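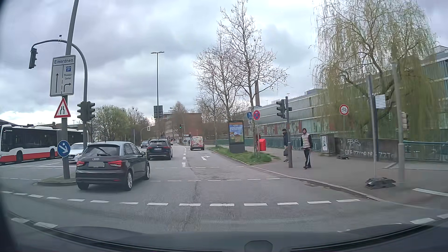 Front camera view, multi-lane road, traffic island on the left

How to clear a "lane confidence low" fault on the Edetus driving kit

Quick write-up while I still remember it. Our test car dropped out of automated mode 2 times on the same stretch, safety driver took over both times, no contact with anything. Log said lane confidence low, then path planner timeout. If you get the same pair, do this in order.

Before you start: car parked, automated mode OFF, key out of the drive-enable switch. Do not try to fix this from the passenger seat while somebody drives. We did that once in Clindham and it was dumb.

1. Pull the log. Save from 900 frames before the dropout to 800 after. Less than that and you miss the slow drift at the start.

2. Play it next to the front camera video. Look at what paint is on the road when confidence falls. Curved row of thick dashes crossing in front of you, thinner dashed lines past it, cracks and patches down the middle – that kind of mix is what trips it. Ours was taking the curved row for a lane edge and wanted to follow it.

3. Open lanes.cfg and find cross_mark_reject. Ships as off. Set to on. Save, then restart the planner, not just the camera node. Restarting only the camera node keeps the old value and you will waste an afternon.

4. Check the camera mount. Two bolts, hand snug plus a quarter turn. Ours was loose so the hood line had moved in the picture. Recalibrate if you touch it, even a little.

5. Replay the same log. Confidence should stay flat through the junction. If it still dips go back to 3 and check you edited the right file, there is a copy in the Foulkes folder that does nothing.

6. Closed track first. We use the one at Prustcombe. Low speed, hands on the wheel, the takeover button tested before each run.

If the planner timeout shows up without the lane message its a different fault, proably the compute box getting hot. Dont use this page for that.

Last edited 5 June 2018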